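Tisadico Bedroom Teleop - README / data card

Status: second release, May. Replaces the first one completely, please delete the old folder, the indexes dont match.

What it is

Teleoperated demos of household chores in simulated bedrooms. One operator, two hand controllers, a headset, a simulated mobile robot with two arms. Operator does the task, we log everything, you train on it. No scripted episodes in this set. Scripted stuff lives in Drurow, separate repo, separate card.

Contents in short

900 episodes total
27 bedroom layouts
69 task phrasings (many are rewordings of the same chore)
Head view plus one view per wrist, joint states, gripper state, base velocity, controller poses, task text

Held out: 100 episodes for eval. Don't train on them. They are in the eval folder and nowhere else, we checked for copies.

Tasks

Pull the blanket straight. Put a pillow back at the head of the bed. Pick clothes off the floor and drop them in a bin. Open / close a drawer. Move a cup from nightstand to desk. Open / close curtains, only in layouts that have them. Drive to the far side of the bed and stop facing it (sounds trivial, is not, see problems).

Phrasing was typed by the operators before each take. Left as typed, including spelling. If your text encoder is picky, clean it yourself.

How the demos were made

Operator stands in a clear patch of floor, headset on. Left thumbstick drives the base, right thumbstick turns it. Hold the grip button and the arm follows your hand, let go and it freezes - so you can reset your own arm without moving the robot's. Trigger closes the gripper. Head follows the headset directly, all three axes, with no smoothing.

That last one matters. People tilt their heads when they are looking for stuff, and the robot's view tilts right along. We thought about leveling it in post and decided no. If the policy is going to control the head it should see what a head does.

Views also spend a lot of time off the task. Turning the base, checking clearance by the bed, looking for the pillow. Windows and bare wall for long stretches.
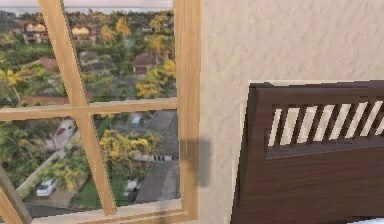 Comment left on the first release, Kalogeropoulos: please just trim the parts with no object in view, half my batch is wall and headboard and the model learns to stare out the window. We tried it. Trimmed version drove worse, it lost the turns, and then it would start every episode not knowing where the bed was. So the full takes stay. What we added is a per-step flag, task_object_visible, taken from the simulator's own segmentation. Filter on it if you want, it's your batch.

Layouts

Furniture placement differs per layout, so do wall and wood materials, and what is outside the window. Outside view is a backdrop, you can't go there and nothing in it is a task object. Light direction fixed within an episode.

Bed position is not random. Heads are always against a wall. A policy trained only on this set will assume so, and it will be wrong in real homes sometimes.

Files

Each episode is one folder. Inside:

meta.json - layout id, task text, operator code, success flag, sim build
steps.parquet - states and actions, one row per control step
head.mp4, wrist_l.mp4, wrist_r.mp4 - video, same step count as the parquet
flags.parquet - task_object_visible, contact, operator_paused

Video and states are aligned by step index, NOT by timestamp. Timestamps are wall clock from the operator's machine and they jump if the machine hiccuped. Use the index.

Actions come in two flavors. action_raw is what the controllers sent. action_applied is what the robot got after joint limits and collision stops. Train on applied unless you have a reason. Where the two differ a lot the operator was pushing against something, usually the bed.

Success flag

Set by the operator at the end of the take, then reviewed by a second person from the video. If they disagreed the episode is marked unsure and left in. Failed episodes are also left in. Some of them are good right up to the end, a dropped pillow after a perfect approach, so throwing them all out wastes a lot of driving data.

Known problems

Cloth is bad. Blanket clips through the mattress corner in several layouts, and operators learned to work around it, so you'll see an odd lift-and-drag motion that makes no sense on real fabric.

Driving alongside the bed. Operators can't feel the base, they have only the view, and they stop short or scrape. Expect a lot of small corrections. Don't smooth them away, they carry the info on how to recover.

Left arm is under-used. All our operators are right handed. Mirroring the data helps a bit but the wrist cameras are not mounted symetrically, so flip the images AND swap the streams or you get nonsense.

Pauses. If operator_paused is true the headset was off or the menu was open. Drop those steps. The head view can swing wildly there while somebody puts the thing down on a table.

Gripper trigger on one controller was sticky for part of the collecting. Shows as a half-closed gripper during driving. Harmless mostly.

Not good for

Depth work, we did not save depth. Anything with people in the room, there are none. Force control, contact is a yes/no flag and a rough one. Sim-to-real claims without real robot tests - we haven't done any with this release.

Loading

Reader script is in tools. Needs Python and a video decoder, see requirements file. Start with the small sample folder before pulling the full thing. On a slow disk, decode the videos once and cache them, seeking into mp4 at random will kill your throughput.

Reporting eval numbers

Say which camera views you used, whether you filtered on the visible flag, and whether unsure episodes counted. Without those three we can't compare runs. Do per-task numbers too, drawer tasks are easy and will prop up a weak average.

Privacy and license

Operator codes are random strings, no audio recorded, no room cameras. Controller poses do give away height and arm length to some degree, we offset them to a shared origin but did not rescale. Research use, see LICENSE. Room assets came through Neltasix and may not be pulled out and shipped on their own.

Changes since first release

Added flags.parquet. Fixed swapped wrist streams in two layouts. Dropped episodes with broken parquet. Renamed action to action_raw, which will break your old loader, sorry.

To do: left handed operators, more curtain tasks, better blanket. Bug reports in the issue tracker, include the episode folder name and the step index.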